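Mumarmont Small Spaces Forum > Tables, Desks & Surfaces
Round white tabletop: cover it or live with it?
Page 1 of 1

gruster_gal
Joined: April
Posts: 37

I have acquired a round white table. It is glossy, it is handsome, and it records every fingerprint like a county clerk. I spent a month wiping it and then threw a navy blue blanket at the problem.

My question is whether a blanket counts as a tablecloth. My sister says a tablecloth is a thing you iron and a blanket is a thing you give up under. Mine hasn't settled on a shape yet.

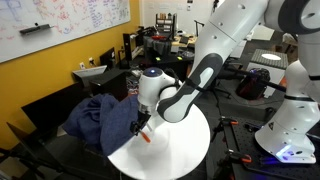
Navy heap on white, currently favoring the rim.

Yes, I know about placemats. Please don't placemat me.

tikudum_516
Posts: 300

Placemats.

Lamrani
Posts: 550

Ignore him. The trouble with a blanket on a glossy top is that it slides. You put down a cup, you reach for the cup, the whole arrangement comes with you. I had a fleece throw on a Gruster side table for one winter and lost two saucers and most of a soup.

If you must, go half and half. Cloth on one side for the elbows, bare top on the other for anything you'd be sad to spill.

gruster_gal

Half and half is pretty much where I've ended up, only I put the mug on the cloth half. The cloth half is warmer. I realize that is the exact opposite of what you wrote.

Anas Abdelaziz
Posts: 37

I repaired furniture for a living and I'm with the mug on this one. A blanket is a perfectly good coaster as long as it's flat where the mug sits. What would bother me is the weight hanging off the side. If it goes over the edge and down to the floor, sooner or later a foot finds it.

Run the loose part over a chair. Then the chair is holding it and your ankles aren't.

Lamrani

So now the chair can't be sat in. Great. We've saved the saucer and lost the seat.

Anas Abdelaziz

You can sit on a blanket. People have done it for years.

tikudum_516

Nobody has addressed the pen. Everyone with a white table has one pen living on it permanently. I want to know where the pen goes in this system.

gruster_gal

The pen goes half on, half off the blanket, next to the mug. It's orange, so I can find it. The chair has been brought in as advised, and there is still blanket left over for the floor. I may own too much blanket. 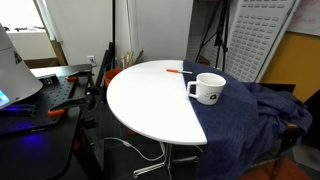
Re: Too much blanket

Lamrani
Posts: 551

You own too much blanket. Fold it double and it'll grip better too. Also, what's with the bucket of sticks by the wall?

gruster_gal

The sticks are for a project. The project is from April.

tikudum_516

I like the bucket. It goes with the pen. I would move that white cord under the table, though, before you start on the linens. Between the cord and the blanket you've got two ways to go down and only one mug.

Anas Abdelaziz

Agree on the cord. Run it along the wall. Disagree about folding the blanket double, because then you get a ridge, and a mug on a ridge leans.

Lamrani

Put the ridge at the edge of the table. This isn't hard.

Anas Abdelaziz

Then it isn't folded double, it's hemmed.

gruster_gal

I'm going to try it folded with the ridge at the edge and we can argue about what it's called afterward. The cord is getting moved tonight. The mug stays on the cloth.

tikudum_516

Round placemats come in navy, by the way.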